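Clollis Community Help
Video editing apps > Export and saving

Export stuck at 99 then no sound on the saved clip

Jovita Palacios
Posted 2023-03-10

Hi all, hoping someone can help as I'm losing my mind a bit. Using Dretuline on my phone, the free one. Made a video out of lots of short clips with music over the top and a bit of me talking. Plays fine in the preview. When I export it goes up to 99 percent, sits there for ages, then either the app shuts or it saves but with no sound after the first couple of minutes. Picture carries on, sound just gone.

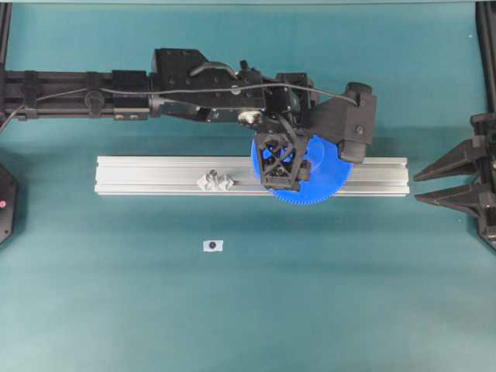
Things I've tried – restarting the phone, turning the quality down, taking the titles off. Taking the titles off did nothing. Turning the quality down got it to save but still silent from the same place. Also tried saving to the gallery and to the app's own folder, no differnce.

Music is one track from the built in library and one I added myself from my downloads. The project has got 200 clips in it, which I know is a lot, most are only a second or two. Don't really want to start again as it took me most of a week of evenings. Is there a way to get it out in one piece? Or do I need the paid version? Happy to pay if it fixes it but not if it's the same bug with a nicer logo.

4 comments – 11 shares

Ognjen Matić

Don't pay yet. Paid version takes the watermark off and gives you more fonts, the export bit is the same as far as I can tell. I have it and I've had the 99 thing as well.

Sound going at the same spot every time is nearly always the track you added yourself. Go to the exact point where it goes quiet. If that's where your own track starts, that's your culprit. Some downloaded files have an odd sound format, the preview copes with it and the export doesn't. Convert it to a plain mp3 or wav with any free converter, then swap it in. Long press on the track, Replace, pick the new file. Keeps your fades and volume if you use Replace. If you delete and add again you lose them, ask me how I know.

Your voice should be fine but check it isn't sitting on top of the dodgy track on the same layer. Put it on its own.
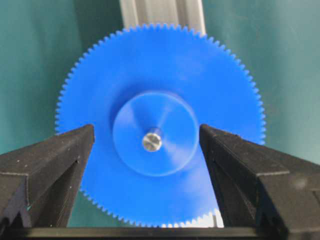 As for the 99 percent, that's the app joining the sound and picture together at the end and it needs a lot of free space to do it. More than the finished video. If your phone is nearly full it will sit there and then give up. I'd want 20 GB free for something that long, probably overkill but it stopped happening to me once I'd cleared that much. Empty the app cache too (Settings, Storage, Clear previews – NOT Clear projects, they are right next to each other, stupid place to put it).

Also keep the screen on while it exports. Set the phone to never sleep and leave it plugged in. Mine used to drop out the second the screen locked.

If still no luck, split it. Duplicate the project, delete the second half of one and the first half of the other, export both, then new project with just those 2 files and export again. You lose a tiny bit of quality, can't see it on a phone. Make the cut somewhere the music is quiet or you'll hear a click.

Was this helpful? 17 people found this helpful

Samran Ratanaporn

same here, gave up and used Quezada on the laptop. free and doesnt crash but you cant open phone projects in it so you would be starting over. sorry not much help. maybe try updating the app first, there was an update last May that broke sound for loads of people and then another one that put it right

Jovita Palacios

Thank you Ognjen!! Silence does start exactly where my own track comes in, just checked. Converting it now. Phone has hardly any space left either so that'll be the other half of it. Will clear it out tonight and try again. Samran my app is up to date I think, will look.

Crisóforo Maldonado

Adding one thing to what Ognjen said. If any of the clips were filmed at a different frame rate from the rest, the sound can drift as well as drop. Check in the clip info. If they're mixed, set the project to 30 before you export and don't leave it on Auto. Auto goes by the first clip and then gets in a muddle. And back up the project file before changing anything – Share, Save project copy. Takes a minute.

Was this helpful? 2 people found this helpful

We use cookies to keep you signed in and to see which pages get read. Accept all – Manage choices

Get the Clollis help round-up by email. Sign up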